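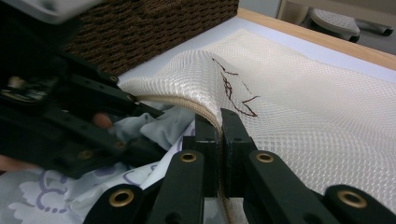
흰 메쉬 천, 흰 바닥 위에서

문의: Ramdale 구형 자전거 뒷브레이크 끌림
작성: Sewwandi Akanda
상태: 해결

2월에 들여온 Ramdale 로드스터를 드디어 굴려 봤어요! 프레임 번호가 497로 끝나는 녀석인데, 평지에서도 뒷바퀴가 묵직하고 손으로 돌리면 두 바퀴를 못 넘깁니다.

1차 확인: 허브 베어링부터 의심해서 분해했습니다. 볼도 레이스도 멀쩡해서 감탄만 하고 새 그리스를 넣어 조립. 증상은 그대로.

2차 확인: 로드식 브레이크 링크를 분리하니 바퀴가 시원하게 돕니다. 찾았다 싶었죠! 뒤쪽 벨크랭크 핀이 굳어서 레버를 놓아도 패드가 림에서 덜 떨어지더군요.

조치: 침투유를 바르고 하룻밤 둔 뒤 핀을 빼서 닦고, 리턴 스프링은 Fallberg 것으로 교체. 패드 간격도 다시 맞췄습니다.

6월 13일 추가: 21km 타고 왔는데 끌림도 소음도 없어요. 이 시대 로드 브레이크, 제대로 움직이면 손맛이 정말 좋습니다. 핀 규격 알려 주신 Tang 님 고맙습니다! 앞쪽 핀도 조금 뻑뻑해서 다음에 새 글로 올릴게요.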